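Grasp Sequencing for Tray Unloading in Simulation: Project Report
September
By Fanni Mészáros

1. Background

The project covers the software layer that decides when a gripper may close, when it may open, and what the arm does between those two events. The task is unloading a shallow tray: pick up the block, carry it to one of three bins, release it, return. All work was done in simulation. The lab's existing planner, Flostine, was kept unchanged. It accepts a goal pose and a list of collision bodies and returns a joint trajectory. My part is the sequencer above it, named Pliteo, and the logging tool that records its decisions.

The previous version of the sequencer was a fixed script with timed waits. It worked when the tray was aligned with the board and the block lay flat. When either condition changed, the script closed the gripper on schedule regardless of contact and then ran the carry motion with nothing held, or with the block held badly.

2. Sequencer design

Pliteo is a state machine with 5 states: approach, close, verify, carry, release. Each transition has one entry condition and one timeout. Conditions are evaluated on every control tick from three inputs: finger joint position, finger joint effort, and the estimated block pose.

The close state ends when finger effort stays over its threshold for a set number of ticks. A single tick was tried first and gave false contacts, as the finger linkage shows a brief effort spike when it starts moving. Verify then lifts the block a short distance and compares its pose with the pose expected from the gripper transform. If the position error is within tolerance, the sequencer goes on to carry. If it is too large, the arm lowers, opens and returns to approach.

Rotation error is treated separately. A block that has turned between the fingers can still be carried safely, but the release height has to change, or the lower corner strikes the bin rim. The measured tilt is therefore passed to release as a parameter and does not cause a retry unless it exceeds an upper limit.

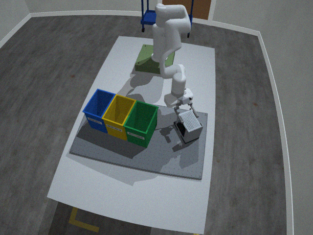 The tilt limit was set by hand. A low value caused repeated regrasps that did not improve the hold, and a high value let through grasps that slipped during the carry. The value in the final configuration is a compromise between the two and is specific to this block and this gripper model.

3. Collision bodies

Flostine treats the held object as part of the arm only if it is told to. Pliteo attaches the block to the gripper link at the end of close and detaches it at the end of release. Early builds attached it at the start of close. The planner then reported a collision between the block and the tray and refused to plan the lift. Moving the call fixed this, together with a temporary exception for the block and tray pair that is removed once the lift is complete.

The bins are modeled as five thin boxes each. A single solid box per bin is faster to check but makes any release below the rim impossible.

4. Test runs

The test set has 489 episodes. Tray rotation and block position were sampled from a seeded generator so that any episode can be replayed. The base of the arm, the board and the bins stayed fixed.

The sequencer recorded 51 failures. Most ended in the verify state after up to 2 regrasps, which is the configured maximum. The remainder were planning timeouts with the tray rotated so that one finger would have to pass close to a bin wall. Replaying these with a longer planning time resolved part of the group. I did not rerun the full set with the longer time, so the reported count uses the original setting.

5. Logging tool

Grivex writes one record per state transition, with the tick number, the inputs that triggered it and the active thresholds. Logging every tick was dropped early on because the files became too slow to open. The drawback is that a failure inside a long state has to be replayed to be understood.

6. Open items

Effort noise in the simulator is Gaussian and constant, and a real finger drive would not behave this way. The block pose comes directly from the simulator with a small added offset. Replacing it with a camera estimate would require a wider verify tolerance, and the tilt limit would need to be set again. Bin choice is currently read from the episode file.

Source code and episode seeds are in the Lockwood repository under the sequencer folder.

Contact: Fanni Mészáros, Lockwood student projects | © Lockwood. All rights reserved. | Back to top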